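10/27/21 – for immediate release

**Drandano opens its Lovthorpe workshop for robot open day**

Robotics firm Drandano will open the doors of its Lovthorpe workshop to the public next month, with live demonstrations, a talk on bench automation and a chance to quiz the engineers. Free entry. Places limited to 24 per session, 4 sessions through the day.

On show – robot arms doing the small, fiddly jobs that fill up a working day in a lab. Stirring, mostly. The main demonstration has a white arm holding a thin clear rod in its gripper and working it in a glass of liquid.

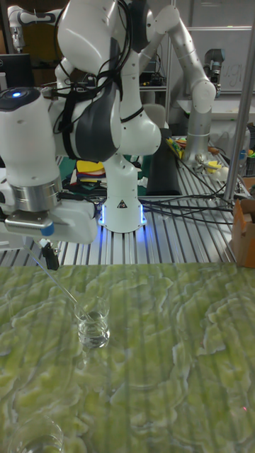

Sessions last an hour. Visitors will get a short safety briefing first, then the demonstration, then questions. School groups welcome in the morning but please book early, the June open day was full well before the closing date and 123 people came through the door in the end.

"Stirring sounds easy until you try to get a machine to do it without knocking the glass over," said a Drandano spokesperson. "We want people to see the whole thing close up, ask awkward questions, and tell us what they would like an arm to do on there own bench."

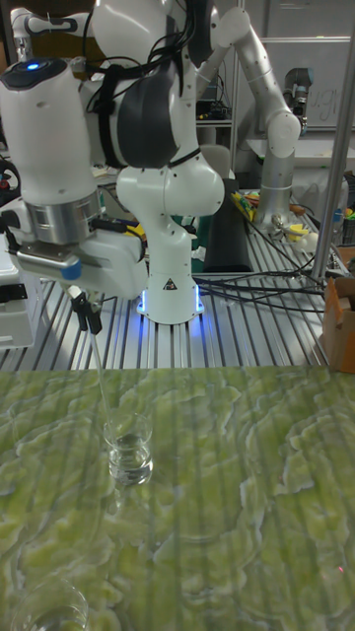 Also on the day: staff from Chowdhury, Drandano's training partner, will run a drop-in table for anyone thinking about a course or a change of job. No experience neeeded. Thirteen places on the spring course are still open – application forms on the day or by post.

Getting here – the bus from Rallville stops at the end of the road. Parking is tight, so car shares please. Step-free access throughout.

Under-16s must come with an adult. Long hair tied back, no loose scarves near the benches. Tea and coffee provided.

Press wishing to film or take photographs should contact the Drandano press office beforehand. Interviews by arrangement, mornings best.

ENDS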